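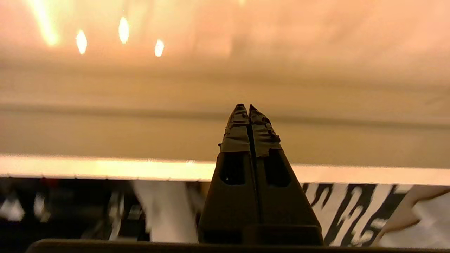

3.2 Study sites and household sample

The survey was carried out in two districts, Cidwood and Lidska, which share a water utility but differ in the age of their housing. Most homes in Cidwood are detached and were built with a separate meter for each unit. Lidska is made up mainly of older apartment blocks, where one meter often serves a whole stairwell. For this reason the two districts are reported separately in Section 4 and are pooled only in the regression models.

Households were drawn from the utility's billing list. Letters went out in March, and 459 households returned a complete questionnaire. In each district, 50 of these households also agreed to keep a water diary for 6 weeks. Diary households received a printed booklet with one page per day and wrote down each use of the washing machine, dishwasher, shower, and garden hose. Toilet flushes and tap use were left out of the diary after the pilot, in which these entries were often skipped.

3.3 Treatment of shared meters

Readings from shared meters were divided among the apartments by the number of people living in each. Figure 2 gives the resulting distribution of daily use per person. Dividing by floor area was also tried, as proposed by Espinoza, but it assigned very high use to large apartments with a single older resident. The diaries from the same apartments did not support this, and the method was dropped.

Figure 2. Daily water use per person in the diary households, by district. Shared meters are divided by number of residents.

Apartments that stood empty for more than half of the diary period were removed from the per-person figures. They remain in the analysis of leaks, where flow at night is the measure of interest. Night flow was taken from the Larix logger files between 2 and 4 a.m. and was not adjusted for household size.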